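Teaching a robot arm by hand: how I record a task without losing an afternoon

I've been showing our arm how to do small jobs for a good while now, first by pushing it about by hand and lately by remote control, and people keep emailing to ask how I go about it. So I'm writing it down properly. My set-up is a single arm with a two-finger gripper and a little camera at the wrist, and I run the recordings through Salehi, the logging tool my colleague Adhiambo Mabula wrote. If you use something else, most of this will still make sense.

Pick a task you can say in one breath

"Get the gripper either side of the tube and lift it" is a task. "Tidy the bench" is about a dozen of them. My first go was far too ambitious (I wanted sorting, stacking and a wipe-down all in one take!) and I threw every bit of it away. Choose something you can finish in well under 60 seconds, and decide where it starts and where it stops before you touch anything.

By hand or by remote?

Moving the arm by hand is lovely for learning how the thing wants to move. You switch it into the free mode, hold it just above the wrist and walk it through. The trouble is that your own hand wanders into the camera's view, and you can't feel the gripper close.

Driving it from a second controller takes longer to get used to. My first evening with it was miserable and I knocked over everything I owned. But your hands stay out of shot, you work the fingers yourself, and the recording matches what the arm will see later when it's on its own. I'd do a few by hand to find a comfortable path and then record everything that counts by remote.

Before you press record

Move the arm through the whole reach once, slowly, and watch the joint readings. If one of them gets near its limit, shift the arm's starting pose now. Close and open the gripper a couple of times. Check the disk has space, too – I once lost a whole morning to that, and Prasert Nilsuwan still brings it up.

Then look at the wrist view on its own, with your eyes off the bench. It's the best habit I've picked up. You soon notice how much you've been relying on seeing the arm from the side.

Coming in towards the object

Start high, line up, then come down. I keep the fingers wider than I think I need and make all the sideways corrections before I get close. When you're driving from the wrist view, a tall object fills the picture much sooner than you'd expect, and a plain pale one gives you very little to judge distance by. I steer by the collar at the bottom of the white column, where there's a thin bright seam to aim at, and keep one eye on the black finger over to the left.
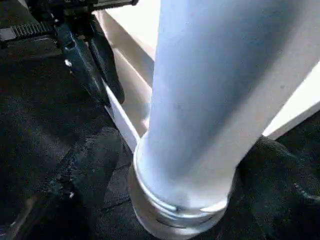 Closing the gripper

Slow down, but don't stop. A long pause just before the grip is the most common fault I find in other people's recordings, and in mine. The robot copies it faithfully, hovers, and then sits there having a think. If you need to stop and work something out, scrap that take and go again.

Close the fingers in one steady squeeze. If the object shifts, let it shift and follow it. A small correction is worth keeping, as it shows the arm how to get itself out of bother.

Lift straight up for a hand's width, hold for a beat, and end the recording there.

How many takes?

For a simple pick I record 17 before I train anything, moving the object a little each time. Turn it, nudge it back, put it nearer the arm. Have a break after 9, because your driving gets sloppy and you won't notice. I certainly don't.

Sorting the good from the bad

Play them all back at double speed the same day. I bin anything with a long wait, a bump against the table or a grip I was only hoping would hold. Ursina Fankhauser keeps her fumbled takes in a separate folder called Hundier, and I've started doing the same, as they're handy for testing later.

Name your files as you go, with the task first and then the take. I didn't for months and I'm still opening things called "test new 3" to find out what they are.

Next time I'll go through the training settings I use, including the one I had wrong until March.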